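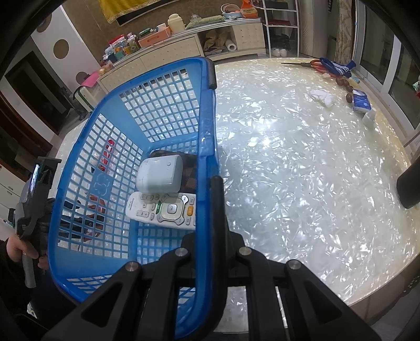

Blue basket with the small items placed in it, including a white remote control.

Topic: Small items left on the lounge table
Board: Stallow House Residents, Shared Rooms

perach_office
Posted Jul 30, 2018
Residents are asked to place remote controls, cases and similar small articles in the blue basket when leaving the lounge. Articles not claimed within 15 days will be moved to the office.

dramani6
I support the basket in principle. However, the remote belongs to the room and should not be stored with personal property. It was missing for most of an evening in May.

zorkby_east
I must disagree with the previous post. A single container is easier to check than two. The sides are open latticework, and most things can be found without emptying it.

dramani6
Larger things, yes. Earbuds are another matter — they could slip under anything. I would request a lidded box for those.

perach_office
The request is noted. A lidded box will be considered if the cost remains under 25 dollars. Until then, the remote stays in the basket.

stallow_2b
May the 15 days be extended? Several of us travel for work, and 60 would be more reasonable.

zorkby_east
Sixty is excessive for a basket of that size. I would accept 25.

perach_office
The period remains 15 days. Residents who will be absent may notify the office in writing.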